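**Subject:** Re: Table for the shared room — what stays on it, and the oil question
**From:** Doğukan Özkan
**Date:** Dec 10, 2024
**List:** Grirnulstead workshop members

Dear all,

Thank you for the answers to my first message. I reply here to Akinyi, and I add the points which Orhun and Yiğit sent to me privately, with their permission.

Akinyi Muli wrote:

> I like the wood very much, but I am worried about the surface. At our old place in Netwood we had a similar top, and after one winter it had rings from every cup and bottle. Did anybody ask Brellen what finish is on it? Also, can we please agree what lives on the table and what does not? I came in on Thursday and had to clear a space before I could put my notebook down.
>
> > Doğukan Özkan wrote:
> > The new table is in its place. Please tell me what you think of it before I pay the second part of the bill.

About the finish: yes, I asked. Brellen sells this top with one coat of oil only, and they recommend two more before regular use. I have not done them yet. The color will become a little darker, but I think we will still have the light honey tone that most of you voted for. 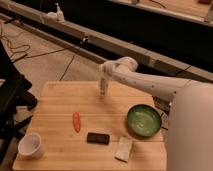 *The top as it is now, before more oil. The green bowl is on the right.*

The lines of the wood go along the length of the table, so please wipe in the same direction. Cengiz told me that wiping across leaves small fibers standing up, and then you must sand again. I did not know this. He also says that the cloth should be almost dry, and that we should never leave a bottle standing on the wood overnight, even if it is closed well.

Now the things on the table. I propose a simple list:

- The green bowl can stay. It is shallow, so small things do not get lost in it, and it is good for keys and coins. Võ offered us a second one, but I think one is enough for a table of this size.
- Phones are welcome during the day, but please take them with you. Last week I kept a forgotten one in my drawer for two days before the owner wrote to me.
- The small orange carrot belongs to the box of table things on the shelf. If you take it out, please put it back before you leave.
- Bottles go on the back part of the table, away from the papers, and on a coaster when we have coasters. Orhun Yazıcı can get cork ones for 6 dollars the set, and I would like to order 2 sets.

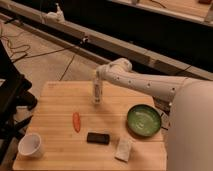
## Cost and work

The oil costs 33 dollars for one can. According to the seller it covers the top two times, with a little left for repairs. Coasters are 12 dollars together. The members' box has 40 dollars in it now, so we are missing 5 dollars — I can put this myself, it is not a problem.

Yiğit Uysal asked if we can use the table between the two coats. The answer is no, unfortunately. Each coat needs one full night, and nothing should stand on the wood in this time. I would like to do it on the last weekend before the holidays in December. Please write to me if you have reserved the room for that weekend, and I will find another one.

I also need one person to help me with carrying the top to the hall, as I prefer not to oil it above the floor of the room. Cengiz Ertürk already said yes for the sanding, but he has a bad shoulder and should not lift.

If there is no objection until Friday evening, I will order the oil and pay Brellen.

With kind regards,
Doğukan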